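Visit report: open day at Belkadi, and the day the left arm did not let go

I went to the open day of Belkadi on 13 November 2025 together with my colleague Octavio Urrutia. We both work in maintenance at Zeleo, where we make wiring sets for elevators and ventilation units, and our boss wanted to know if two-arm robots are ready for handling cables. The invitation promised "a full working day on the floor, with nothing prepared". I write this report for the people on our team who could not travel, and I put it also on our page because some customers asked me for it.

Getting there

Belkadi is in the industrial park at Plunolano, in the last street before the river. The bus from the station stops at the wrong side of the park and you walk 2 kilometers along a fence. If you go next time, take a taxi. At the gate we received a badge, safety shoes for those who did not bring theirs, and a sheet with the rules. The rule printed biggest was that no visitor touches a yellow line with the foot. Our group was 24 visitors, divided in two, and we were in the second half, so we started with coffee.

The first hour was a presentation about the company. They started with repair of packaging machines and went to robots later, when a customer did not collect two arms he had ordered. The speaker was relaxed and she gave clear answers. She told us that Belkadi does not build robots. They buy the arms, make the fingers themselves, and write the program that controls both arms together, which they call Zekton. I liked that she showed also the list of open faults in Zekton, on the same screen. It was long. Octavio photographed it for himself, with permission.

What happened in January

The most interesting part of the day was about an accident without injury. In January, one of their two-arm stations was doing cable work. The job was simple to say: the left arm holds the cable close to the plug, the right arm pulls the free part straight and puts it into a bin. In the middle of the shift the left gripper did not open when it should. The right arm did not know this and continued with its movement. The cable was pulled tight between the two arms, the plug broke off, and the end of the cable flew over the table. A technician was standing on the other side with her face at the height of the table, looking for a screw that she had dropped. The piece passed her and hit the wall.

They found the piece of plug later. It is now in a small box in the meeting room and they passed it around. It weighs nothing, but I would not like it in my eye.

The engineer who told us the story was the same one who wrote the movement for the right arm. He did not try to make it smaller. He explained that there were several causes and that each of them was known to someone before that day.

The first cause was the cable of the gripper itself. Each gripper has a cable that goes along the arm, and it must be long enough that the wrist can turn. On the left arm this cable was fixed too short after a repair. With every turn it pulled a little on the connector. The contact became bad, and sometimes the open command arrived and sometimes not. In the log they could see that it was missing already several times in the week before, but the arm repeated the command and the second one worked, so no alarm came.

The second cause was in the program. The right arm waited for a fixed time and then started. It did not ask if the left gripper was really open. The engineer said that this was done for the first tests, when everybody stood next to the stop button, and it stayed like this. I think every maintenance person in the room looked at the floor at this moment. We have also such things at Zeleo.

The third cause was the force limit. The arms have one, and it was set for a different job with heavier parts. A network cable breaks before this limit is reached. From the view of the robot, nothing unusual was happening.

And the last point was that a person could stand there at all. The station had a light curtain at the front and nothing at the back, where the table was near to a wall and they thought no one goes there.

What they changed

After the accident the station was off for six weeks. The list of changes was on paper and we could take a copy:

The gripper cables now hang in a loose loop and are checked with the wrist in both end positions after any repair. One person does the repair and another one does the check.

The right arm starts only when the left gripper reports its position. If the report does not come, both arms stop and stay where they are.

A repeated command is counted as a fault. After the second time the station asks for a person.

The force limit belongs to the job and not to the station. When you load the cable job, the limit of the cable job is loaded with it, and the operator must confirm the value on the screen.

The back side has a gate with a switch.

I asked what the changes cost in speed. They have become slower, from up to 2000 cables in a week to clearly fewer, and the speaker did not want to give the new number. I can understand this. Another visitor asked if the customer accepted it. She said that the customer visited, saw the box with the broken plug and did not discuss more.

On the floor

After lunch (soup, good bread, and a cake with poppy seeds) we went to the floor. There were more stations than I expected, most of them with only one arm. One was sorting small metal clips and one was testing switches, 200 presses and then a pause to let the part rest. We spent the most time with the two-arm tables, where they work now with network cable again.
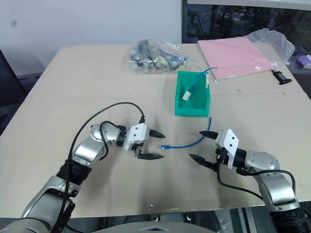
Both grippers at the table, with the blue network cable running up into the green bin.

At the table you understand much better why the accident could happen. A cable is not like a metal part. It has no fixed shape, it goes over the edge of a bin and comes out at another side, and when you move one end you cannot be sure what the other end does. The fingers at Belkadi are pointed and narrow, so that they can take a thin cable from a flat surface. The engineer said that this shape holds well but is also the reason why they must be careful with force, as all the pressure is on a small place.

I looked especially at the cables of the grippers. On the left arm it makes a wide arc away from the arm, wider than I would do it myself, and I asked if they do not catch on something. He admitted that this is possible and that it is on the list of open faults. They tried a spiral sleeve over the summer but it became stiff, and with a stiff sleeve you have the first problem again. For now they prefer the loose loop and keep the tall things away from the arms. Octavio suggested a small swivel holder as we use on our old winding machine, and they wrote down his e-mail address.

They also made the fault on purpose for us. With the gate closed and all of us behind the line, the engineer blocked the report from the left gripper in the software. Both arms stopped, the screen became orange and it asked for a person. He waited a full minute so that we could see that nothing starts again alone. It is a boring demonstration and I would like to see it at every open day. One visitor wanted to see what happens with the old program, and the answer was a friendly no.

One thing I did not like. The stop button of the table is on the right side of the operator, and a left-handed person or somebody who stands at the corner needs to reach over. I said it in the feedback round. They answered that a second button is ordered.

What it means for us

For Zeleo I do not recommend to buy a two-arm station this year. Our cables are thicker and shorter, which helps, but we change the job many times in one shift and each job would need its own force limit and its own test. We do not have a person with free time for this.

What we can do at once is to look at our own machines with the January story in mind. Octavio and I made a list in the train home. The crimping line waits with a fixed time in two places. The feeder repeats its command without telling us, exactly like the gripper. And behind the long table there is a space where people go to pick up what they dropped. I have asked for a gate there and I will ask again.

The copy of the list of changes is in the folder in the workshop office. Please bring it back when you take it.

Questions about this visit report: write to the maintenance office at Zeleo. © Zeleo. All rights reserved. Back to top

This site uses cookies to remember your language. By continuing to read you accept them. Accept | Settings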